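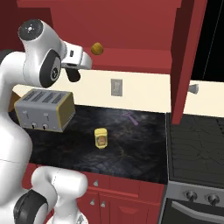
Figure 3. The simulated kitchen from one of the two side views, with the arm over the worktop and an upper cabinet door open.

3.2 Collecting demonstrations

All demonstrations were given by remote control in simulation. The operator sat at a desk with a hand controller and moved the gripper directly, while the joint angles were worked out by the Jibrin solver. We did not use hand guiding, as there is no physical arm to hold in this part of the study. Each operator was told the goal in one sentence and was left to choose the path.

The kitchen has red cabinets, a dark marble worktop and a four-slot toaster. A small yellow container stands on the worktop near the toaster (Figure 3). Loose items were placed by the scene generator and were not checked by hand. As a result, some starting states are physically odd, such as the small round brown item in mid-air in front of the cabinet. We kept these states in the training set and marked them in the log.

Four operators took part: Noonan, Guerreiro, Aliyu and Obi. Between them they recorded 400 attempts, of which 241 were accepted. An attempt was rejected if the operator let go of the controller, if the arm hit a joint limit, or if the time limit of 75 seconds was reached. Operators had seven practice runs before recording began, and these are not included in the totals.
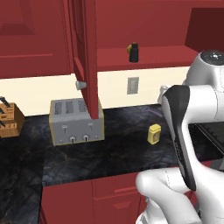
Florness Papers in Robot Teaching, Vol. 7

The second side view was added after the first trials. Operators had trouble judging the height of the fingertip above the worktop when the arm covered part of their view. With both views on screen they could compare the fingertip with the yellow container and the toaster before moving down. The views could be swapped with a foot pedal, but Obi and Aliyu preferred to keep both open at the same size.

Accepted attempts were cut to remove idle time at the start and then passed to the Ostow learner described in Section 4.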